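October, Gudwood textile workshop

Seam testing continued on the soft-goods samples. Thread from Lirnavcombe was run at 200 stitches per setting. Three seams opened under load, all on tight curves. Y. Kuo attributes this to needle size.

Fruit shapes with rounded outlines remain the preferred subject for the beginners' course.
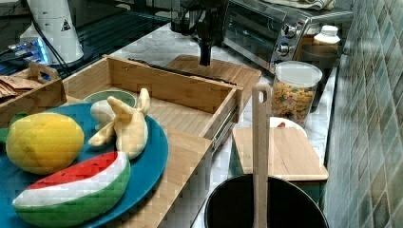
## Stuffing

Lot 755 clumps when packed by hand. O. Paju is to card a portion before the next fill. Lot 51 is approved for general use.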